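The Slow Return of the Mending Shop

For most of the last century, Jestwood had a tailor on every other block. By the time Willy Kramer opened his shop on Danzer Street, there were 3 left, and two of them only did wedding clothes.

Kramer charges by the job. A torn pocket is quick work. A coat lining can take most of an afternoon, and he will tell a customer when the coat isn't worth it. Last year he took in 610 pieces, up from about 400 the year before. Pants make up the bulk of it — hems, zippers, worn knees.
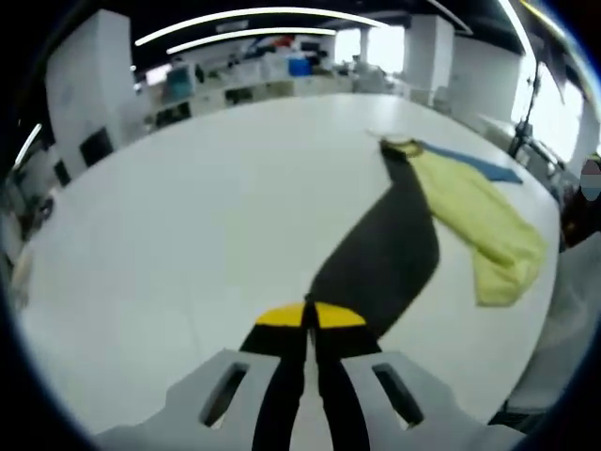

Price is the sticking point, according to Aníbal Zapata, who argues that a new pair of pants often costs less than fixing an old pair, and that people with tight budgets will keep buying new until that changes. Kramer doesn't dispute the math. He says cheap pants wear out by spring and the buyer pays twice.

The town has started to help a little. Since September, residents can claim back part of a repair bill, up to a yearly limit. The form is two pages long and has to be turned in by mail.

Kramer keeps a stack of them by the register, next to the thread.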